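Week 3 notes: How we count in big piles, and why ten keeps winning
Number Words and Number Systems, evening section
Posted 11 Sep 2022

Hi all! These are my notes from last time, cleaned up a bit. Dinesh Unnithan asked if I could write out the part on grouping, because I raced through it with five minutes left on the clock, so that part is longer than the rest.

1. Tallying and why it breaks down

We started with plain tally marks. One sheep, one scratch. It's a fine system if you own six sheep. Try it with 17 and you have to recount the whole row every time somebody walks in and interrupts you (I did this on the board, lost my place twice, and you were all very polite about it). Your eye can take in three or four marks in one look. After that you're counting, and counting is slow.

So people group. They cross the fifth mark over the first four, or they cut a deeper notch in the stick, or they put one big pebble down for a handful of small ones. The size of the group is what we call the base, and the rest of this unit is about which size people pick and what that does to the words they use.

2. Grouping, the long version for Dinesh

Take 3,086. In base ten we read it as three thousands, no hundreds, eight tens and six ones. Each step to the left is worth ten times more than the one before. Nothing in the number itself tells you to do that – it's a habit we all learned before we could tie our shoes.

Now write the same amount in base twenty. The places are ones, twenties, four hundreds and eight thousands. We can't use any eight thousands. Seven four hundreds gets us to 2,800, with 286 left over. Fourteen twenties takes care of 280, and we have six ones. So the places read 7, 14, 6. Same pile of sheep! Please do one of these yourself before next class, starting from 2,000. (You should get 5, 0, 0, and if you don't, look at your four hundreds first.)

A couple of you asked what happens with the empty places. If you're speaking, you just skip them. We say "three thousand eighty-six" and never mention the hundreds. If you're writing with place value you need something to hold the spot open, and that's where zero comes in. I'm saving zero for its own week because I like it too much to squeeze it in.

3. Hands, feet and the gaps between

The body is the usual explanation for why five, ten and twenty turn up all over the world. One hand gives you five, two hands give you ten, and fingers plus toes give you twenty. French still has a bit of this in quatre-vingts, four twenties, for eighty.

But there are other ways to use a hand. Use your thumb as a pointer and count the three joints on each of the other fingers, and you get to twelve on one hand. Or count the spaces between the fingers, which gives you four. That's one story told about why some languages in California counted in fours and eights. 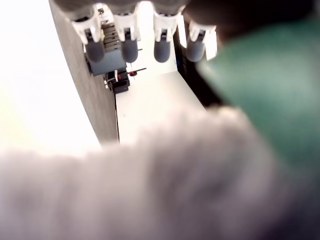
Fig. 2. Four fingers in a row. Count the fingers, then the gaps between them.

Notice that the answer depends on what you decided to count. I think that's the most useful idea of the week, so if you only remember one thing, take that one.

4. For next time

Read the Babić handout, pages 1 to 9. The section on market counting is dense but worth the trouble, and you can skip the footnotes. Then write the number 100 in base five, base twelve and base twenty, showing your steps. Bring one example of an odd grouping from daily life too. Eggs are taken – I'm using eggs.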